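**Snacks for a long walk: what do you lot carry?**

**mudlark_jen**
Right, I've got five days on the Lakine path booked for October and I'm trying to sort my food out before I panic-buy a carrier bag of cereal bars like last time. I can do breakfasts and dinners, no bother. It's the bit between ten in the morning and four in the afternoon where I go wrong. I get sick of sweet stuff by the second day, then I stop eating, then I'm sat on a stile feeling sorry for myself. What do people take that's savoury and doesn't weigh a ton?

**Arif_B**
Jerky, every time. I used to be strictly a flapjack man and I'd be crashing by lunch. Now I have a handful of dried meat and a few crackers every hour or so and I plod along quite happily. It's pricey if you get it from the petrol station, so go to a Chinese supermarket if there's one near you. Loads more choice, and some of it is properly spicy, which perks you up no end in the drizzle.

I lay everything out at home before I go and sort it into days. It sounds fussy but it stops me eating all the good stuff on day one (I have form for this). 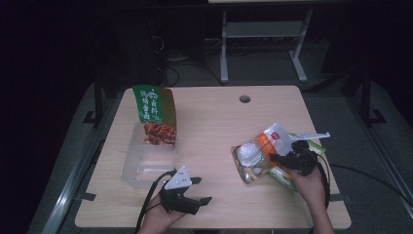 The other thing I'd say is take more salt than you think. I did the Aasen loop in a warm spell a couple of years back and had cramp in both calves by teatime, drinking plenty, couldn't work it out. A mate gave me a bag of salted peanuts and I was a new man. Might have been the sit down, mind you.

**pramanik_a**
Going to disagree with Arif a bit. Dried meat is fine but it's hardly got any fat in it, so gram for gram you're carrying more than you need to. Nuts, nut butter, hard cheese. I worked mine out for the Lakine last year and had 1,792 calories a day in snacks alone, at 810 grams for two days' worth. You won't get near that with jerky.

Also it makes you thirsty, and there's a dry stretch after the Firstead turning where you can't fill up.

**Arif_B**
Ashraful, with love, you also told us you couldn't look at a peanut for a month afterwards! What's the use of a calorie if it's still in your bag when you get home?

**pramanik_a**
It was three weeks. And the cheese was lovely.

**tin_kettle**
Cheese in October will be grand, I wouldn't in July. Has anyone tried those Botance oat biscuits, the savoury ones? My sister swears by them but I found them like eating a doormat. Fine dunked in soup.

**mudlark_jen**
Ha, I've got two packets of those in the cupboard already. Doormat is about right.

Thanks all, this is really useful. I think I'll do a bit of both, jerky for the mornings and cheese and nuts after lunch when I start flagging. Is the tap at the church still working, does anyone know? The guidebook says there's one but mine's an old edition.

**hobnail**
Tap was off when I went through in spring. There's a café in the village but it shuts at three and they're a bit funny about filling bottles unless you buy something. The scones are worth it anyway.

I'm not on Team Jerky, by the way. Sticks in my teeth and then that's all I can think about till bedtime. Boiled eggs! Cheap, filling, come in their own wrapper.

**tin_kettle**
Please don't share a tent with anyone after five days of boiled eggs.

**hobnail**
I walk alone, funnily enough.

**Arif_B**
Jen, if you do go down the dried meat route, open one of each bag at home first. I bought a load of one flavour once and it was so sweet it might as well have been toffee. Still ate it, but grumpily.

**mudlark_jen**
Good shout, will do a taste test this weekend. Next question, socks, but I'll start another thread for that before it kicks off in here.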